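Buying a holiday let in Skistville: questions we keep being asked

Is a holiday flat a safe investment?
Safe compared with what? It's a single building in a single town, paid for mostly with borrowed money. If the snow is poor or the road is shut, your income stops and the mortgage doesn't. People have done well out of Skistville. People have also sold up after two winters and kept quiet about it, so you hear far more from the first lot.

The agent says it will be full all season. Should I believe that?
Ask to see the bookings. We don't mean a forecast, or a chart with a line going up. We mean the actual record for that flat, month by month, with the cancelled stays taken out. If the seller can't produce it, work out your sums on the assumption that it's bad.

What is the Henao building, and why is it cheaper?
Henao is the older block at the bottom of the hill, 127 flats over nine floors. The asking prices look kind until you read the service charge. The lifts are due for replacement and the owners haven't agreed how to pay for it. You would be buying a share of that argument along with the flat.

And Wuvgate?
Newer, smarter, further from the lifts than the brochure suggests. "A short stroll" was 27 minutes when we did it, in dry shoes, carrying nothing. Try it with skis and a tired child before you decide what a guest will pay.

Lutix offers guaranteed rent. Isn't that the answer?
Read what is guaranteed, by whom, and for how long. The version we were shown ran for two years. The purchase price was higher than for a similar flat without the guarantee, so to our eye the buyer was being handed back some of their own money in monthly slices. Ask what happens in year three. We did, and were given a leaflet.

Can I use the flat myself?
Usually, but look at which weeks. Most letting agreements we've read keep Christmas, New Year and the school holidays for paying guests. You may find that your place in the mountains is yours mainly in November.

Do I need planning permission to let it short term?
You may need a licence, and the rules differ from one side of town to the other. Don't take the seller's word that "everyone does it". Get your solicitor to ask in writing, and ask whether the licence passes to a new owner. In some blocks it ends with the sale.

What costs do people forget?
Cleaning between guests, linen, lost keys, the boiler, insurance that really covers letting, and the empty weeks either side of the season. Furniture too. Guests are hard on it, and a flat that looked fresh in September can look worn by Easter. We'd leave the glossy furniture pack alone and buy plain things that can be wiped down. A round table is easier to get past in a small living room than a square one.

Is it worth paying someone to manage it?
If you live more than an hour away, you probably have no choice. Check whether the fee is taken before or after costs, and who keeps the cleaning money. Ask for the name of an owner who has left the firm as well as one who is happy.

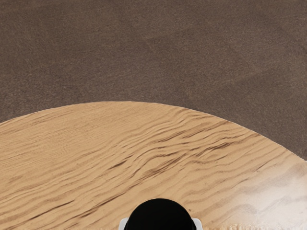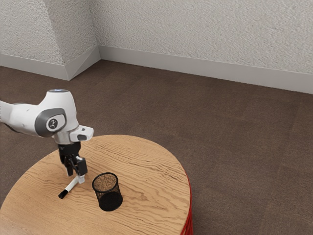

Has anyone made decent money doing this?
Amparo Escobar wrote to us after an earlier version of this page to say that we were too gloomy by half. Her flat in Henao has covered its costs every winter, she told us, and she puts that down to having bought without a mortgage and doing the changeovers herself. She also said she had never once paid herself for the hours, and wasn't sure she wanted to add them up.

When is the best time to make an offer?
Late spring, once the snow has gone and the town looks its worst. Go and see it in the rain. If you still like it, offer less than you were planning to.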